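Using Up Fabric Scraps (and Keeping Them From Taking Over the House)

Posted January 2019 in Sewing Room Tips

I cleaned out my scrap bin over the holidays and it took me two full evenings, mostly because I kept stopping to pet things. If you sew at all you know how this goes. You cut out one apron, you have a funny-shaped piece left, it's too pretty to throw out, and eight years later you can't close the closet door. So I'm writing down what works for me, partly so I'll stick to it this time!

Sort by size first, color second

I used to sort everything by color because it looked so nice on the shelf. It did look nice, and I never used any of it. When I'm hunting for scraps I need to know if a piece is big enough for the job, and I can't tell that from a pretty rainbow. Now I have three bins. Big pieces (a fat quarter and up) get folded. Medium ones, about the size of my hand or larger, get stacked flat. Strips and little bits go in a shoebox, and when the shoebox is full I have to make something or give it away.

Anything smaller than a postage stamp goes straight into a bag for stuffing. Pet beds and doorstops don't care what's inside them.

Press before you put away

I know, I know. I skipped this for years. But a balled-up scrap looks like trash and a pressed one looks like fabric, and I only ever reach for the ones that look like fabric. I let the crumpled ones pile up next to the ironing board and do a batch while I'm listening to the radio. A spritz of plain water is enough for most cottons. For really stubborn creases, roll the piece up in a damp towel for ten minutes and then press it. 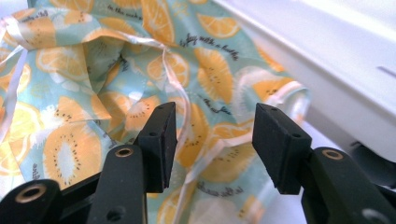 Test prints for bleeding

Reds and dark blues are the ones that have burned me. I made a table runner for my friend Saranya with a gorgeous red border, and the first time she washed it the white part came out pink. She was very sweet about it and I'm still embarrassed. So now, before a strong color goes anywhere near a pale one, I wet a corner, lay it on a white paper towel, and press down with a warm iron. Color on the towel means the piece gets washed by itself until it stops.

Things I make from small pieces

Bowl covers. Two circles and some elastic. They keep the flies off potato salad and they fit in a drawer.

Lavender bags. Good for the shoebox strips if you sew a few together. I fill mine with half lavender and half rice so they feel like something in your hand.

Patches for work pants. Put the patch on the inside, use a sturdy thread, and go back and forth over the hole more times than you think you need.

Bookmarks, which my neighbor Selamawit Berhe got me into. She stitches two long strips together with a bit of stiff interfacing between and trims the edges with pinking shears. She gave me one with yellow lemons on it and I've been using it in my cookbook ever since.

A word on smell

If a scrap smells musty, don't put it in with the others. One bad piece will get the whole bin — ask me how I know. I soak mine for an hour in a sink of cool water with a cup of white vinegar, wash as usual, and hang it outside if the weather allows. In January it goes over the shower rod. If it still smells after two rounds I let it go.

Storing what's left

Clear bins with lids, up off the floor. No plastic bags for long-term storage, they trap damp. And please label the fiber if you know it! I pin a little paper tag on with "cotton" or "poly blend" or just "???" and it saves me from melting something under a hot iron.

Next time I'll get into thread, because I have a whole drawer of old wooden spools and some of them snap if you look at them wrong.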